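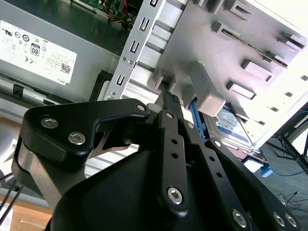
Unit 4: Inside a Desktop Tower
Course handout, Computer Hardware Basics (HW 361)

Read before the lab in May. Bring a copy with you.

1. What this unit covers

By the end of the unit you should be able to name the main parts of a desktop computer, say what each one does, and take them out and put them back in a sensible order. We use older office towers for this. They come apart easily, the parts are large enough to handle, and a scratched case doesn't matter to anyone.

2. Before you open the case

Shut the machine down, switch off the power supply at the back if it has a switch, and pull the power cord. Unplug everything else too: monitor, keyboard, network. Hold the power button in for a few seconds so that any charge left on the board drains off.

Put on the wrist strap and clip it to bare metal on the chassis. Paint does not conduct well, so don't clip to a painted surface.

Lay the tower on its side with the removable panel facing up. Take the panel off and lean it somewhere it won't get stepped on. Screws go in the tray for your bench. Case screws and drive screws often have different threads, so keep them apart.

3. Power supply

The power supply turns wall current into the lower voltages the parts use: 12 V, 5 V and 3.3 V. Read the label before you do anything else with it. Find the total wattage and the maximum current on each rail. Many labels also carry an 80 PLUS mark. To earn the basic mark, a supply has to be at least 80 percent efficient at set test loads. The rest of the power is lost as heat.

Never open the power supply itself. The capacitors inside can hold a dangerous charge after the cord is out. If one is faulty, we replace the whole unit.

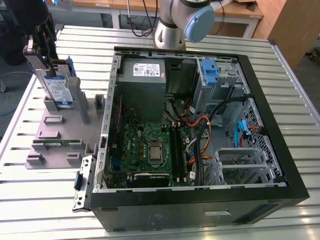 Drosholm Technical College – Department of Computer and Network Support

4. Motherboard, processor and memory

Everything connects to the motherboard. On the Dell board the maker's logo is near the top edge, and the processor socket is near the center. With the cooler off you can see the metal lid of the processor, called the heat spreader. Don't run a machine in this state. When you refit a cooler, clean off the old thermal paste and put on a small fresh dab.

The two black slots to the right of the processor are for memory. Each slot has a key that lines up with a notch in the module. If the module won't go in, turn it around and try again, and don't force it. Press until the clips close.

Handle a loose processor by its edges only. Depending on the type, the pins are on the chip or in the socket, and they bend easily in both cases.

5. Graphics card

The card sits along the lower edge of the board. To remove a card, take out the bracket screw first, then release the catch at the end of the slot, then lift straight up. Most broken slots we see come from people who forgot the catch.

6. Drives and cables

Towers of this kind hold their drives in metal cages, often with a plastic latch. Look for a blue one. Blue usually marks a part you can release by hand.

Each SATA drive needs two connections: a thin data cable to the board and a wider power lead from the supply. Both plugs are L-shaped and go in only one way. Pull on the plug – never on the wire.

Wire colors on a standard supply:
Black: ground
Orange: 3.3 V
Red: 5 V
Yellow: 12 V

Data cables come in any color, and the color means nothing. Some makers also use their own wiring, so check the service manual.

Stand loose hard drives in a rack or lay them flat on the mat. Small boards such as M.2 modules get lost quickly and should go straight into the holder.

7. Lab task

Work in groups of 2. One person handles the parts and the other fills in the Okora worksheet, then you trade places. Write down, for each part:
– maker and model number
– where it connects
– what you had to release to get it out
– anything damaged or missing

Put the machine back together in reverse order. Have your work checked before you plug it in.

Reading: Zarkside lab manual, chapters on storage and power. The worksheet is due at the start of the next lab.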